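Skorkon 541 Work Table, Stainless Steel, with Lower Shelf

Item no. 541-71
Category: Tables and Benches / Packing and Sorting
Supplier: Bramum
Page revised 30 June 2018

The Skorkon 541 is a freestanding work table for packing, sorting and kitting areas. It has a brushed stainless steel top with a rolled front edge and a lower shelf for standard crates. The table ships flat with four legs, shelf, top and hardware. No welding or drilling is needed on site.

Top

The top is a single sheet, folded at the sides and rolled along the front. The front edge stands slightly above the working surface, so small parts and spilled liquid stay on the table. The rear edge is flat, which allows a second table or a row of crates to be placed directly behind it.

The surface is supplied with a brushed finish and a protective film. Remove the film before assembly; film left under the leg brackets will prevent the bolts from seating. Plastic bins slide on the bare steel without a mat. Where bins must stay in position, order the Handula liner listed under Accessories.

Lower shelf

The shelf is fixed to the legs with eight bolts and can be set at either of 2 heights. The low position gives the most clearance and suits crates with tall or irregular contents. The high position suits shallow bins and leaves room for a floor sweeper underneath. Crates are loaded from the front. There are no side rails.

Measure the contents as well as the crate before choosing the shelf position. Helmets, coiled hose and similar items often stand higher than the crate walls and can touch the underside of the top. If a crate has to be tipped to get it out, move the shelf down one position.
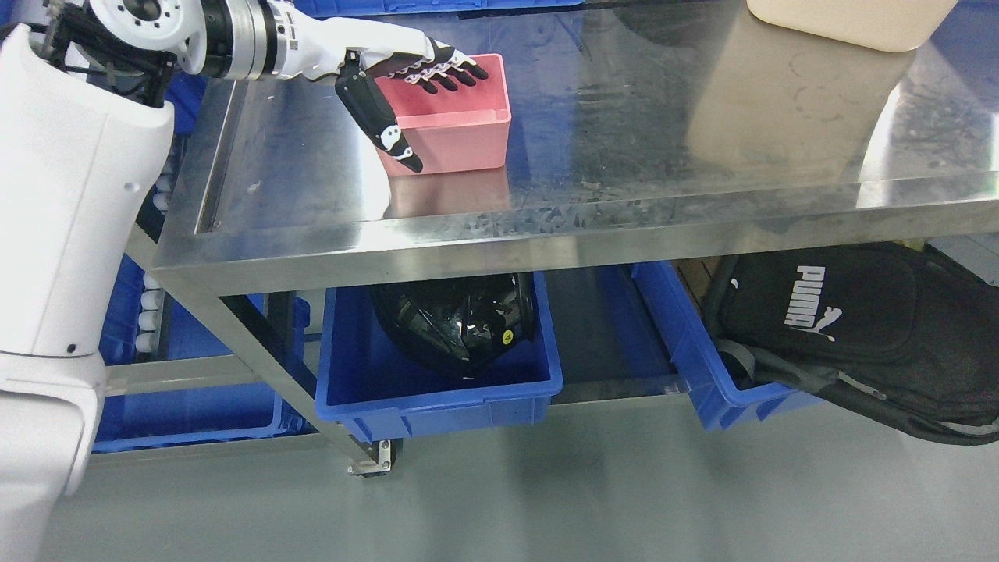
Work table in use with a shallow pink bin on top and blue crates on the lower shelf.

Bins and crates

The table is sold without containers. Any rigid bin with a flat base can be used on the top. Shallow bins with flared walls are the usual choice for hand picking, as the rim is easy to grip and the contents can be reached without lifting the bin. Deeper crates are better kept on the shelf.

Color coding is left to the customer. Bramum stocks the Sepúlveda bin range in pink, blue, cream and gray, and can supply mixed cartons. Orders for mixed cartons are packed by hand and take two extra working days.

Finish and wear

Brushed steel marks in normal use. Scuffs from bin bases, fingerprints and water spots will appear in the first days and do not affect the function of the table. They are not covered by the warranty. The finish reflects overhead lighting; in areas with strong direct light, place the table so that the operator does not face the reflection.

Cleaning

Wipe with warm water and a mild detergent, following the direction of the brushing. Dry with a soft cloth to limit water marks. Do not use steel wool, chlorine bleach or scouring powder. Clean under the rolled edge weekly with a narrow brush. Adhesive residue from labels can be removed with isopropyl alcohol.

Assembly

Two people are required to turn the table over. Fit the legs to the inverted top and leave the bolts finger tight. Fit the shelf, then turn the table upright and tighten all bolts in diagonal order. Level the table with the adjustable feet and check the bolts again after 50 hours of use.

Accessories

541-L Handula liner, ribbed rubber, cut to the top
541-F Replacement foot, adjustable, sold singly
541-S Second shelf with hardware
541-B Bolt set, complete

The second shelf cannot be fitted when the standard shelf is in the high position.

Ordering

The table is a stock item. Minimum order is one unit. Orders for more than 50 units are delivered on pallets and need a forklift or pallet jack at the receiving address. Deliveries placed in August may be delayed by the annual stock count.

Returns are accepted if the protective film is still in place and the hardware bag is unopened. Damage in transit must be noted on the delivery slip before the driver leaves.

Tables bought before the current revision have a different bolt pattern and will not accept accessory 541-S. Check the label on the inside of the left rear leg. Labels ending in 71 are the current pattern.

Product contact: Nelli Koivisto, Tables and Benches, Bramum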